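Handout 3: Keeping food cold between the store and the table
Course: Food Safety for Small Kitchens, Watville
Prepared by Siriporn Duangkaew
Revised July 18, 2021

Please read this handout before the class. In the class we will do the exercise at the end, so bring a pen and your own notes from Handout 2.

1. Where we are in the course

In the last class we talked about the kitchen itself: the refrigerator, the shelves, and how to keep raw meat away from food that is ready to eat. Now we leave the kitchen. Food travels more than we think. It goes from the store to the car, from the car to the home, and sometimes from the home to a school, an office or a park. Each of these trips is a gap in the cold chain.

"Cold chain" is the name for all the steps in which a food must stay cold, from the producer to the person who eats it. If one step fails, the later steps cannot repair it. When milk has been warm for a whole afternoon, putting it back in the refrigerator stops the growth of most bacteria or makes it slower, but it does not take away what has already grown.

2. The temperatures to remember

A refrigerator should be at 40 °F (4 °C) or below. A freezer should be at 0 °F (-18 °C). Between 40 °F and 140 °F (60 °C) is the range we call the danger zone, where many bacteria grow fast.

The common rule is that food which needs to be cold should not stay in the danger zone for more than two hours in total. If the air is hotter than 90 °F (32 °C), the limit is one hour. Please notice the words "in total." Twenty minutes on the counter in the morning and one hour on a picnic table are added together. Many students forget this in the exercise.

3. Why food gets warm

Heat moves into cold food in three ways.

Conduction is heat moving by touch. A cold bottle on a hot car seat gets heat from the seat. A folded towel under the bottle makes this slower.

Convection is heat carried by moving air. Every time you open a cooler, some cold air leaves and warm air comes in. A full cooler changes less than a half-empty one, so fill the free space with ice packs or with frozen bread.

Radiation is mostly the sun. A bag in the shade and a bag in the sun can be in the same air and still have very different temperatures after one hour.

An insulated bag makes all of this slower, but it does not make anything cold. This is the most common mistake I hear. A soft bag without an ice pack gives you some extra time and no more. If you put warm rice in it, it will keep the rice warm, in the danger zone, for longer than an ordinary bag would.

4. How to pack

Start with food that is already cold. Chill it overnight if you can.

Freeze the ice packs fully. In most home freezers this also means overnight.

Put one ice pack at the bottom and one on the top. Cold air sinks, so if you have only one pack, put it on the top.

Pack raw meat in a closed box, and keep it in a different bag from the salad or the fruit.

Close the bag completely – a zipper open by the width of two fingers is enough to lose much of the effect.

Wash the lining with warm water and soap after each use, and leave the bag open until it is dry. If you fold it while it is damp, it will smell, and mold can grow in the seams.

5. Case for discussion: the Sengar lunch

A family shops in Prarodside in June. The air is 84 °F. They buy chicken salad, yogurt, hard cheese, apples and a loaf of bread. The shopping takes 30 minutes after the chicken salad goes into the cart. The drive home takes 25 minutes, with no cooler. At home the food goes into the refrigerator at once. The next day they pack the lunch in a soft insulated bag without an ice pack and eat it three hours later.

Questions for your group:
a) Which foods in the list need to stay cold, and which do not?
b) How many minutes had the chicken salad been out of the cold before it reached the home refrigerator?
c) Which single change would help most? Explain your choice in one or two sentences.
d) Would your answer change if the air was 95 °F?

Write your answers on one page. We will compare them in class, and I will collect the pages – they are not graded, but I read all of them.

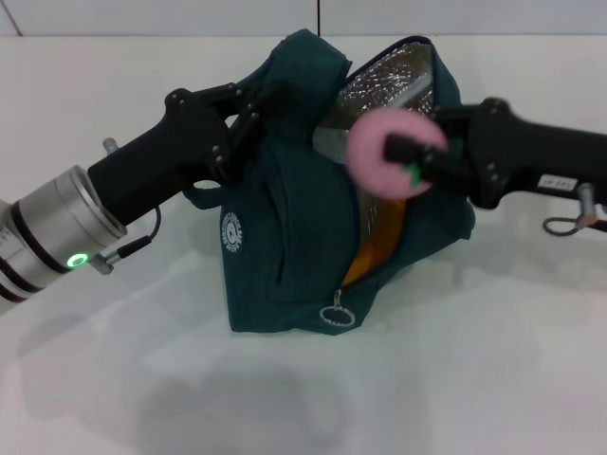
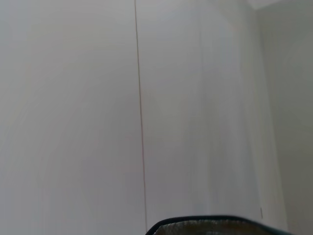 Figures 1 and 2. Soft insulated bag on a white tabletop (first picture); pale wall with a thin dark vertical line (second picture).

For the next class: read Handout 4, on cooling cooked food, and measure the temperature of your own refrigerator in the morning and in the evening. Put the thermometer in a glass of water on the middle shelf and wait overnight before the first reading.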